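Student team adds power strip handling to manipulation project

A student robotics team at Gál Technical College has moved its manipulation project on to power strips, the third object class in a program that began with plain blocks and continued with bottle caps. The work is part of the second-year automation course and runs through the end of the spring term.

The project, named Brirka, asks students to program a single arm with a two-finger gripper to pick up a household electrical item, turn it to a set orientation and present it for a second operation. For the power strip, the second operations are pressing a switch button and inserting a plug. All strips used in the exercise are disconnected from the mains.

Course instructor Tarcísio Figueiredo said the object was selected for its geometry. "A block looks the same to the controller whichever way you pick it up. A strip has a face, a back and two different ends, and the task fails if the face is turned a few degrees too far. The students have to solve for orientation before they can solve for anything else."

The team works from a camera mounted at the wrist, which gives a close view of the object between the fingers. The software first locates the outline of the housing and then looks for the repeated pattern of slots and buttons. Because each socket unit has the same layout, the program can confuse one unit with the next. The students handle this by measuring from the rounded end of the housing, which is detected separately.

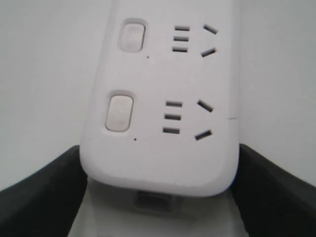
The power strip held between the gripper fingers, with two socket units facing the wrist camera.

White plastic has been the main difficulty on the vision side. Against a light background the edge of the housing gives little contrast, and early versions of the outline detector dropped the long sides of the strip in even lighting. The current version gives more weight to the dark openings of the slots and uses the outline only as a check. The students also lowered the exposure setting, which improved edge detection but made the shallow wells of the buttons harder to separate from the face.

Grip force was the second item to be revised. The surface is smooth and the lower edges are rounded, so a low force setting let the strip rotate in the fingers when a plug was pushed against the face. The team raised the setting in small steps and moved the contact points closer to the end of the strip. Figueiredo said the change reduced rotation but increased the lever arm when the upper unit was used, and that the students were asked to write up both effects.

In the most recent test series, logged in February, the team ran 101 pick-and-orient cycles. The controller recorded 98 as within tolerance. The other three were stopped by the software when the measured angle did not agree with the commanded angle. Plug insertion was not part of that series and will be tested separately.

The project data set now holds 545 labeled wrist-camera images. Students label the images by hand in pairs, and each pair checks the labels of another pair before the images are released for training. Figueiredo said label errors on the angled slots were the most frequent, usually with the upper and lower slot exchanged.

Gripper parts for the course were supplied by Loltex. The control software is built on Rellorar, a motion planning package already used in the college's first-year laboratory.

Next on the schedule is the button press, which requires the arm to hold the strip against a fixed stop while a separate actuator applies the force. Each team will have 30 minutes at the cell for its graded run. Results will be posted on the course page after the reports have been marked.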